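Home | Projects | Meetings | Software | Archive

Minutes of the perception and planning meeting, March
Written by Maribeth Tolentino

The meeting started at 10:15. The minutes of the last meeting were accepted with one correction: the planner release is called Nornarow 2, not Nornarow 1.2.

1. Perception
Fajardo team reported on the sink task. The segmentation model was run again on 142 recorded views. In 19 of them the steel wall of the bowl gave a false object, mostly a reflection of a carrot or another bright item. It was proposed to reject every mask that has no depth support. Agreed, but the threshold must stay in the config file and not in the code.

The pink cup is still a problem when it lies on its side on the dish rack. The pose estimate often turns the handle to the wrong side. Maribeth will add more views with the handle down.

2. Planning
The grasp planner needs roughly 50 milliseconds more when the rack is loaded as separate rods. Watley group asked for one simple box instead. There was a long discussion – the box is faster, but then the planner cannot see what is under the rack. Decision: keep the rods for the final approach only.

3. Tooling
Cisport log viewer drops the head camera stream when two people open the same log. A ticket exists. Until it is repaired, please copy the log before you open it.

4. Control
The wrist speed limit near the faucet was not discussed, the person responsible was absent. Moved to the next meeting.

5. Any other business
Label names must be the same in all teams. We use "sweet potato", "radish" and "carrot", in lower case. The small green vegetable stays "unknown" until somebody confirms it.

The meeting closed at 11:40.

Related items
Label list for the sink task
Nornarow 2 release notes
Minutes, February

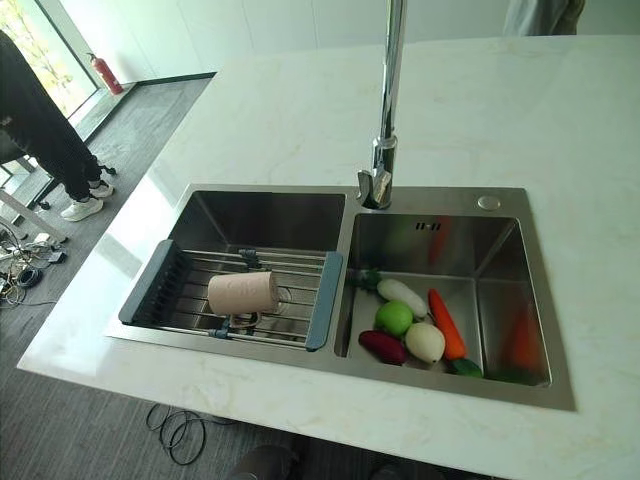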